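18 Feb 2022. Notebook, arm cell. Visit from Trustton

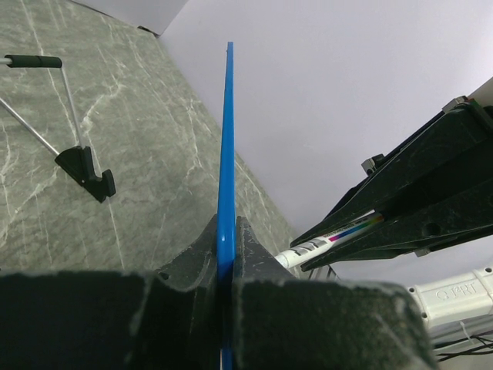
Marijke Hermans asked before anything else had moved whether we rehearse these demos, and whether she could see one we hadn't. Fair enough. I told her the marker and the blue strip are tasks we run most days, so yes, those are rehearsed, and that she could pick the order and change where things were set down. She said she would rather see us fail slowly than succeed fast, and wrote something down.

Visitors were four people from Trustton, plus Lindiwe Mtshali, who came over from the Khumalo building at the last minute. They got here early, so the controllers were still warming up and I did the safety talk in the hallway.

Order of the session:

Two-arm hold, strip in one gripper, marker in the other. Held both without adjusting grip force. I left force at 42 percent, same as last week. Lindiwe wanted to know if that number means anything on a different gripper. It doesn't. It is percent of motor current, and I should stop writing it on the board without units.

Strip handoff, arm to arm. First try stopped on a joint limit because I had started from the wrong home pose. My mistake, not the planner's. Second and third tries went through. On the fourth the strip turned in the fingers during the transfer and I stopped it by hand. Marijke was happier with that one than with the two good ones and asked to see the log, so I pulled it up (run 2971).

Marker into the cup. Fine twice, then they moved the cup closer to the wall and the arm went the long way. Safe but slow, around a minute to get there. Somebody asked if it was broken.

Questions I couldn't answer:

How long finger pads last before the grip changes. We have never tracked it. We swap them when they look bad.

Whether the wrist view alone is enough for the handoff, with the overhead view switched off. I think it is for the approach and not for the release, but I have no runs to show. Try this before the June open day.

Whether Mosura will still support the old controller firmware. I said I would ask.

Notes for whoever runs the next visit. Load the home pose before people come in. Don't talk while jogging the arm, I did it twice and lost my place both times. Keep visitors on the door side, two of them drifted over to the rack and stood in front of the stop button. I have moved the tape line out by one tile.

Lindiwe would like the handoff script for the Trarkemov bench. Told her the branch is a mess and I'd clean it first. The wrong home pose is still the default in it.

To do: pad change dates on the cabinet door, units on the force number, email Mosura, copy run 2971 off the cell computer before the disk gets cleared.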